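Placement project – method review, minutes
September 28, 2024
Bristimholm, small meeting room. Remote: Gedelbridge group, Postau group. Sales sat in for item 2 only.

Started late, call kept dropping. Previous minutes ok, no changes.

1. Board and reset method
Gedelbridge went through the taped board and how start positions get picked. Wrist views were up on screen during this part.

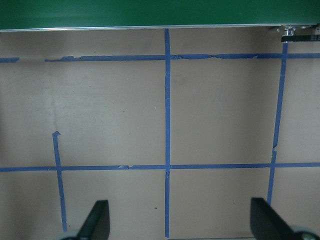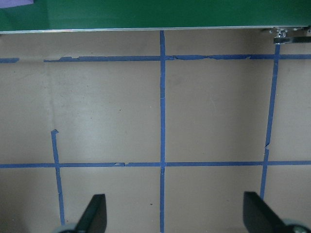

Wrist camera, both views: taped board, fingers open, nothing in the grip.

Method as agreed in the spring stays. Object goes in a cell drawn at random by the script, operator does not pick. Cell is logged before the run starts, not after.
Postau asked if the tape itself is a cue for the policy. Fair point. The upper line has a gap at the left and ragged edges, left vertical stops short at a torn end. Policy could be using those as landmarks. No one has tested it.
Retape or leave? Long discussion. Leave for now – changing it mid-set would split the data. Retape only after the current set is closed, then rerun the same cells on fresh tape and compare.

2. Results so far
3,000 episodes planned, 633 recorded and checked. Behind plan.
Cells near the metal edge are worse than the middle ones. Gedelbridge thinks approach angle, Postau thinks lighting. Not settled.
Sales wants a success rate for the brochure. Answer was no, not until the held-out runs are done. Sales will ask agian next month.

3. Held-out test
8 start positions, none used in training, 3 runs each. Same wrist camera, same open-finger start pose.
Failed grasp counts as a fail even if the second try works. Postau disagreed, wants retries in a separate column. OK, both get recorded.

Actions
– Gedelbridge: write up the cell draw, one page, send round
– Postau: lighting check on the cells by the edge
– Bristimholm: order tape, same blue and same width

AOB: shared folder is nearly full, pls delete old test clips.
Next meeting date tbc by email.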